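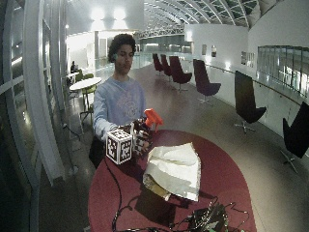

How to compare two tracking cameras for hand and gripper work

In this tutorial I explain how we test cameras before we connect them to the gripper controller. The method needs one table, one marker cube, one marked glove and a few things from the kitchen or the cleaning cupboard. You can do it in one afternoon.

We compared a Vorkex camera with a Tirnon camera. Both should tell the controller where the cube is and where the hand is, so that the Wamar gripper can later copy the movement of the hand. The data sheets look almost the same, therefore we wanted our own numbers.

What you need

- A cube with a square marker on each face
- A glove with printed markers
- Objects to grasp. I recommend a spray bottle with a trigger, because the fingers close around it in an unusual way, and one soft thing such as a crumpled paper bag
- A table in one plain color. Ours is dark red and the black and white squares stand out very well on it
- The controller board and its cables

Step 1. Fix the camera

Mount the camera so that it sees the whole table and both arms of the person. Tighten all screws and do not touch it again. If you use a wide lens, straight lines near the border will look bent. You must run the lens calibration before you continue, otherwise the cube will seem to move in a curve when it goes straight. We took 32 calibration views for each camera.

Step 2. Place the board and the cables

Put the board near the edge of the table, away from the middle. Leave enough cable for the arm to move freely. Check in the live picture that no cable crosses a marker. Even a thin black cable can close the white border of a square, and then the software does not find it.

Step 3. Record the cube alone

Hold the cube a little above the table and tilt it, so the camera can see three faces at the same time. Turn it slowly. Then do the same with only one face visible. The second recording is the difficult one, and it was here that our two cameras were different. From 2142 frames the Vorkex lost the cube in 80 and the Tirnon lost it in 231.

Step 4. Record cube and object together

Keep the cube in the right hand and take the bottle in the gloved left hand. Lift it, turn it, put it down and take it again. Watch which markers on the glove disappear when the fingers close. My colleague Irina Bucur prefers to start with the paper, but I find that with the bottle you see the problems sooner.

Step 5. Test the light

Repeat step 4 with the ceiling lights on and off. A glass roof or big windows will change your result during the day, so write down the time. We record at 9:30 and again at 16:00.

Step 6. Compare

Load both recordings in Ban, our small viewer, and put the lost frames on one time line. Look at the length of each gap also - one long gap is worse for the gripper than many short ones, because the controller holds the last position and the fingers stay open or closed.

For us the Vorkex stays on the stand for now. The Tirnon we will test again in April with the shorter lens.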